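How to Read a Ship Off a Satellite Image: A Beginner's Guide
Florian Schnyder
11 Apr 2021

A new hull shows up at a fitting-out pier and within a day there are a dozen threads arguing over what it is. You can join in! All you need is a free imagery account, a measuring tool and a bit of patience, and I promise the first time you pin down a ship on your own you'll be hooked.

Pick your yard and stick with it

Choose one shipyard or naval base and learn it properly before you look at anything else. Find the dry docks, the cranes, the long quay where finished hulls get their masts and radars. My own training ground was the Ortner basin at Walgate, and I spent a whole winter on it before I dared look at another port. Save the same view at the same zoom every time, so you can flip between dates and let the changes jump out.

Measure before you name

Start with length and beam. Draw your line from the tip of the bow to the stern at the waterline if you can see it, then do it again from scratch. If the two readings disagree by more than a pixel or two, take a third. Then measure something on shore whose size you already know (a dry dock is perfect, because its length is usually published) and check that your tool gets that right too.

Medium-resolution imagery will give you a decent length and a poor beam. That's fine! Length alone rules out most of the candidates.

Look at the outline

Once you have a length, look at the shape of the deck from above. A full-length flat deck with an island on the starboard side is a very different animal from a hull with a helicopter pad at the stern. Look for the step where the superstructure ends, and for square openings that could be elevators. 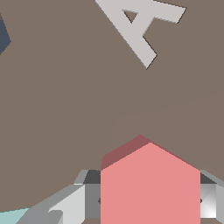
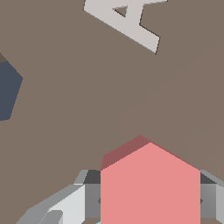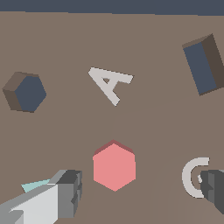
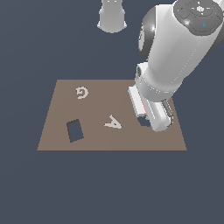
Category: Guides

Use the shadows

Shadows are my favorite part. A tall mast that vanishes into the deck from overhead will throw a lovely long shadow across the pier in a morning pass. Note the time of the pass and the sun angle, both of which are in the image details, and you can work out the height with one line of school trigonometry. Wayne Entwistle taught me to try this on a dockside crane first, and it's great practice.

Keep a log

Write down the date of the pass, the berth, your measurements and how sure you are. I use a plain spreadsheet with 13 columns, and the one I go back to most is the last, where I put what I thought the ship was before I checked. Mark gaps for cloud too. An empty berth and a berth you couldn't see are two separate entries, and mixing them up will give you a sea trial that never happened.

Before you post

Compare your hull with at least 2 others of the same class, ideally in a different port. Say which image you used and give your error margin. If someone shows you a better measurement, thank them and fix your log. Then go back and look at the next pass!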